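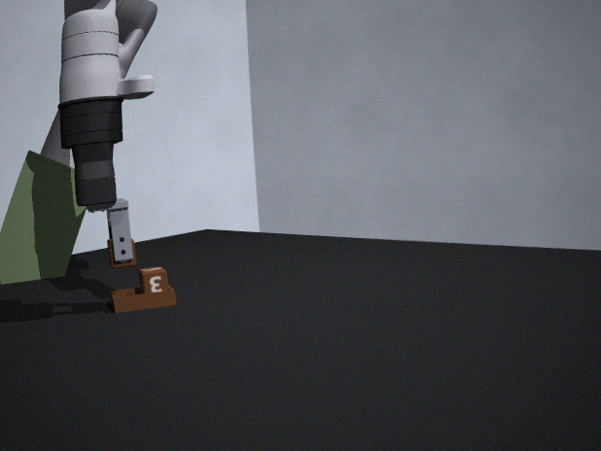

October 30, 2019. Cone 4 glaze tests, Skenard kiln, second shelf. The tall cylinders came out today and the joins are still the problem. I threw them in sections and stacked them leather-hard, and every join reads through the white. The spacing is fine, and I don't mind a line if it is a clean one. The white column on the arm is near to what I'm after: thin horizontal seams, stacked bands, light falling brighter on the left side and the bands still plain to see. Mine have a fat ridge where the slip squeezed out and a dry patch just under it where the glaze crawled back. Next set gets scraped with the metal rib before bisque. Sponging only rounds the ridge over.

White base as mixed: 3000 g dry, frit at 53 percent, the rest feldspar, kaolin and silica as on the card taped inside the cupboard door. Frit is from the new Tannous bag. The old bag ran out partway through weighing, so this batch is all new and should not be compared directly with the May tiles. Sieved twice. It settled hard overnight and I had to dig it off the bottom of the bucket with a paddle. Added a pinch of Epsom salts dissolved in hot water and it stayed up after that.

Clay is the Josetti smooth buff. It throws well enough but it is slow to dry in this weather. The gauge by the damp cupboard read 78 percent this morning and the handles on the small jugs were still soft. Lost one jug from the back row, a crack running from the bottom of the handle to the foot. I think I attached it too wet. Kirsty Fairweather looked at the break and thought the wall was thin there too, and when I cut the other half she was right.

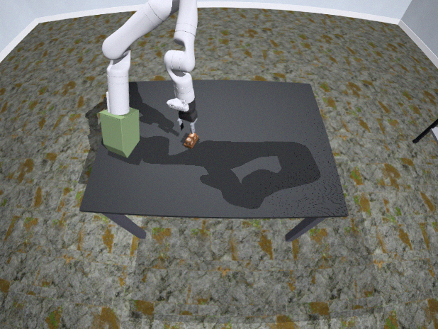 Color tiles next. The green is a small copper carbonate addition in the white base, and on flat tiles it looks washed out, almost gray. On the square bottles it behaves better, with the corners giving it some depth. I'd like it paler than it came out, with the shift in tone coming from the faces and not from glaze pooling. The sage-green block under the arm has the right amount of shift – pale on top, right face only slightly darker than the left. Ours goes from nearly bare on the top edge to bottle green at the foot. Try a thinner dip, bottle held upside down, and wipe the shoulder with a barely damp sponge before it goes in.

The matte charcoal is further along. Iron and manganese in the stiff base, no cobalt this time. Tiles on the front of the shelf are a true matte, and tiles at the back have a slight sheen, so the back is running hotter than the cones at the front say. Put a cone pack behind the tall pieces next firing and write down which tiles sit next to it. Fingerprints show on the matte surface and don't wipe off with water. A little vinegar on a cloth does it. Not a food surface in any case, outsides only, and that needs to go on the label for the Rernbridge order so the shop knows.

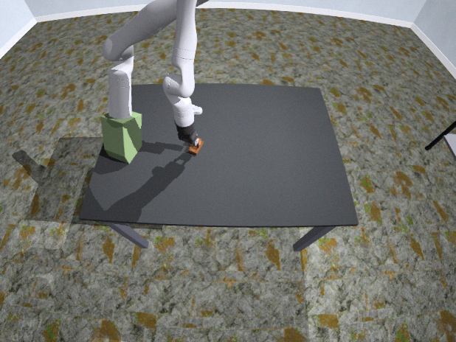
White arm, pale green base, dark gray table.

Rernbridge have asked for all three colors on the square bottle and white only on the cylinders. I told them yes to the bottles. Cylinders depend on the joins, see top of page.

Kiln notes: lid element is sagging on the hinge side, pinned it back with a bit of wire cut from the spare coil. Peephole bung is chipped, still seats. Shelf wash is flaking on the second shelf and two tiles picked up crumbs on the underside – scrape and rewash before loading again.

To do before the next firing:
Rib the joins on the new cylinders
Thin the green and dip three test bottles
Cone pack at the back
Order kaolin, the bin is nearly at the bottom
Ask Kirsty for her slip recipe, the one with the paper pulp in it
Find the other lid for the charcoal bucket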